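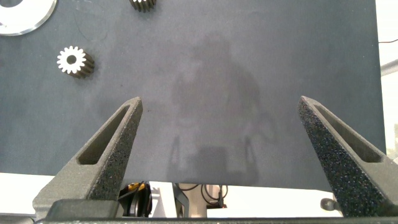 Anyone else had an arm put on their gear sorting bench?
Posted by Huw Samuel

Our shop at Irnberg put one in to pick and tray small gears. We were told it would "free us up." So far it has freed me up to stand next to it. I used to sort and check 273 parts on a shift and now I clear stops and fill in a sheet. Is this how it goes everywhere, or does it settle down?

Auður Bisgaard
We got ours 12 months back. It does settle, but ask who checks the teeth now. When I sorted by hand I felt burrs without trying. The arm just moves the part along, and our returns went up before management believed us. Keep your own log of every stop, with the time and what you did. And get the new job written down with a pay grade - "helping the robot" isn't a job title.

rernbridge_nights
they said the same to us, 25 people on the line then, less now. wouldnt trust it

Cirnport Dan
Ours is fine. Slow on Thursday after they update it. Did you get any training? We got one hour and a handout.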